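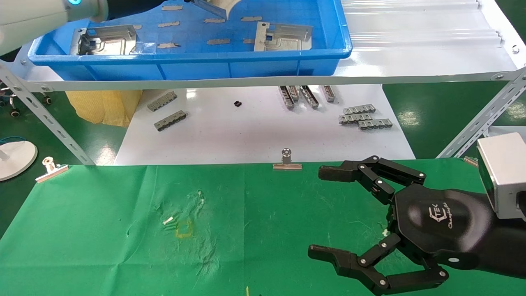
Re: [Korko-list] Sourdough gone slack in cold weather
Jan 24, 2022

Hi all,

Sorry for the slow answer, I read this one on my phone in line at the post office and then it slid down under a pile of other mail. I've been through exactly this, twice, and the second time I kept notes, so maybe they're some use to you.

> I moved into a drafty old house in December and my bread has been
> terrible ever since. Same flour, same starter, same recipe. The
> dough spreads out like a puddle when I tip it from the basket and
> the loaf comes out flat with a gummy stripe along the bottom. I
> have tried more flour, less water and a hotter oven. The starter
> bubbles fine but takes all day to do it. Should I throw it out and
> begin again from scratch?

Please don't throw it out! A starter that bubbles is alive, and one that takes all day is just chilly. I'd bet your kitchen is a good deal colder than the last one. My old apartment sat over a bakery (I know, I know) and the floor was warm all winter, and when I moved to the place on Sarkik Road every loaf I made for weeks looked like a dropped hat.

What I'd been doing was following the clock. The recipe said four hours for the first rise, so I gave it four hours, even though the dough had hardly moved. Then I shaped it and put it in the fridge, where it moved even less. That gummy stripe you mention is what I got too, along with a couple of enormous holes right under the crust. Those big holes had me thinking I'd let it go too long, so I cut the time back, and of course it got worse.

The other half of it is that a cold dough can feel slack and sticky just like one that's gone over, so poking it doesn't tell you as much as the books say. I switched to a straight-sided jar. When I mix, I pinch off a bit of dough, press it flat in the bottom of the jar, put a rubber band at the top of it, and keep it right beside the bowl. When the bit in the jar has gone up by three quarters or so, I shape. Some days that's five hours, and one miserable day it was eleven.

Water temperature helped more than anything else I tried. I mix at 80 degrees now and I put the bowl in the oven with only the light on. Do check yours with a thermometer first, my sister's oven light turned hers into a sauna. And put a note on the oven door. I preheated a plastic lid once and we had the windows open all evening.

My plain winter loaf, if you want something to compare with yours:

300 grams white bread flour
80 grams whole wheat
a good spoonful of honey
water until it feels like a soft earlobe (start low, flours are so different)
starter, fed and at its peak
salt, a bit more than you think

I know "until it feels like" drives some of you crazy. The white flour I buy is the Pálfi one in the paper sack and it drinks a lot, so my number for water would only lead you astray. Someone here swears by Esow flour for the same loaf and says she needs noticeably less. I haven't tried it, our store stopped carrying it.

About adding more flour when it spreads: I did that too, and got a flat loaf that was also dry. I'd go back to your usual amounts and only change the time and the warmth. One thing at a time, or you'll never know which one did it. If it still spreads after a properly long rise, then look at your shaping. I do a loose round, leave it on the counter for 20 minutes or so, then shape it again much tighter before it goes in the basket.

For the starter, feed it smaller and more often for a few days. Mine perked up on one part old starter to 2 parts flour, with a pinch of rye in there, and I kept it on top of the fridge, toward the back. It had been smelling like nail polish and it went back to smelling like yogurt.

Oh, and eat the flat ones. Sliced thin and toasted hard they make very good crackers, and the really sad ones went into onion soup at our house. I froze so many crumbs that winter that I still had a bag left in the summer.

Write back and say how warm your kitchen is first thing in the morning, would you? And does your basket have a cloth liner or do you flour it bare? I have opinions about rice flour but this is long enough already.

Happy baking, and stay warm over there!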